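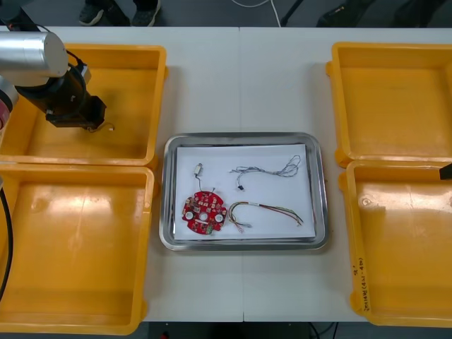
Nhàn Hà wrote in the margin of the first draft that wires should be scored apart from boards, and that putting both in one success number hides everything worth knowing. We agree. Section redone on that basis, old table dropped.

Print | E-mail

4. Sorting task and procedure

4.1 Layout

The task comes from the Stuvum student challenge, parts sorting track. Two arms, one shared tray, bins on both sides. Parts go from the tray to a bin, one part per bin, no part may end up on the table. Team of 2 at the desk during scored runs, one on the stop button and one writing. Everybody else in the Wendt course stays behind the line.

The tray is steel and lined with white paper. We tried bare metal early in the term. Bad idea — glare off the floor of the tray came out as edges in the segmentation and the planner went for reflections. Paper fixed most of it. It did not fix the bins, which are glossy too, but we don't segment inside the bins so this was left alone.

Part classes are board, harness, and soft object. The board is the round red one used all term. Harness means any loose bundle of thin wires, single color or mixed, with or without a connector. Soft object means cloth. Classes were fixed before the scored runs and not changed after.

4.2 Control

Both arms run on Urero, the scheduler written by last year's group, with small changes. Each arm has its own half of the table plus the tray. The tray is a locked zone: one gripper inside at a time, the other waits over its own bins. Waiting position is set by hand for each arm and stored. The lock is coarse and costs time. A finer lock was written, tested twice, and taken out agian when the arms started trading the zone back and forth without either one going in.

Grasp points are picked as follows. For the board, the rim, two opposite points, never across the central hole. For a harness, the densest part of the bundle seen from above. For cloth, the highest point. The harness rule is the weak one. Dense in the image often just means crossed over itself, and a crossing can slide apart when the fingers close on only one of the strands.

Figure 2. Four-bin layout with the red board and a multicolored harness side by side on the tray paper, an arm on either side.

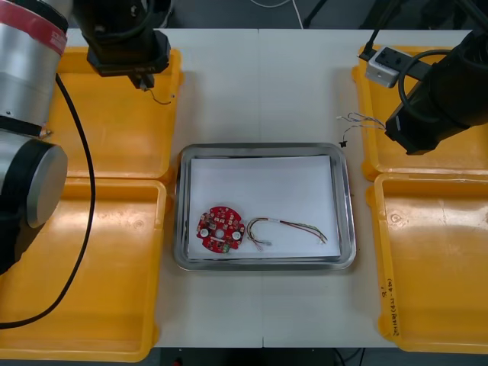
A run was stopped if a cable was pulled tight or if any finger touched the rim of the tray. Stopped runs count as failed. Stricter than the Stuvum rules, where rim contact is a warning only, but warnings were hard to log and we wanted a plain pass or fail for each attempt. Layout of parts on the paper was changed by hand between runs, no script for it. This is a limit on the results and we say so again in section 6.

4.3 Scoring

A grasp counts when the part clears the rim of the tray. A placement counts when the part is fully inside the bin and the gripper is open and away. Strands hanging over the edge of a bin are a failed placement. Strands still caught in the fingers, also failed. The two scores are kept apart because the arms are much better at one then the other.

We logged 386 attempts in total. Of these 176 were harness attempts, the rest were boards and cloth. Harnesses are over-weighted on purpose, that is where the trouble was. Logs are plain text, one line per attempt, with the class, the arm, both scores and a short free note. The notes turned out more useful than the scores for working out what went wrong, e.g. "one strand only", "let go late", "white plug under bundle".

Board attempts: few surprises. Main failure was a tilt on lift, when one finger landed on a taller component. Lowering the approach speed helped. A thin pad on the fingers helped more, but the pad made the harness case worse because strands stuck to it, so no pad in the scored set.

Harness attempts: release is the problem. Fingers open, the bundle stays. Students in the course first called this a grasp failure, which muddied the early logs, and those early lines were thrown out and are not in the total. A short shake after opening was added as a release step. Shake is done over the bin, low, with the fingers fully open. Repeated once if the camera still shows wire at the fingers, then the attempt is closed as failed.

Cloth: easy to lift, hard to say where it will hang. Fine for sorting into a bin this size. Would not be fine for folding or anything that needs a known shape, and we make no claim there.

4.4 Changes to the bin side

One question from the course was whether a divided bin could stand in for two separate ones. Less table used, shorter moves. The cost is the ridge. A hanging strand that would fall cleanly into an open bin can drape across the ridge and lie in both compartments at once. Under the rule in 4.3 this is a failed placement, since the part is not fully in one compartment.

Release height has to come down to avoid it, and then the fingers are close to the ridge. We kept a fixed clearance above the ridge and accepted some draping. Choosing the release point further from the ridge is the obvious next step, code exists, not tested enough to report.
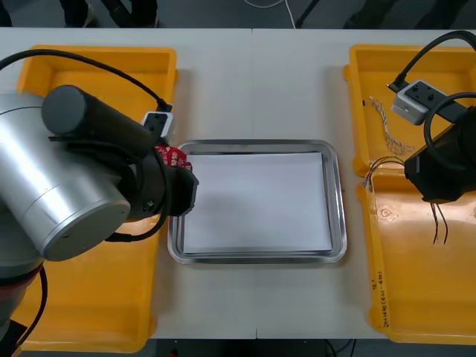
Tùng Ninh disagrees with the fixed clearance and asked that it be noted. His view is that clearance should depend on the length of wire below the fingers, measured after the lift, and that a fixed value punishes short bundles for nothing. Sirusau, the simulator used in the course, can't settle it as it treats a harness as one stiff body. So this needs table time.

Until then the fixed value stands for all results in section 5, both arms, all classes. Divided-bin attempts are marked in the log with a d after the class name.

6 comments | Print | E-mail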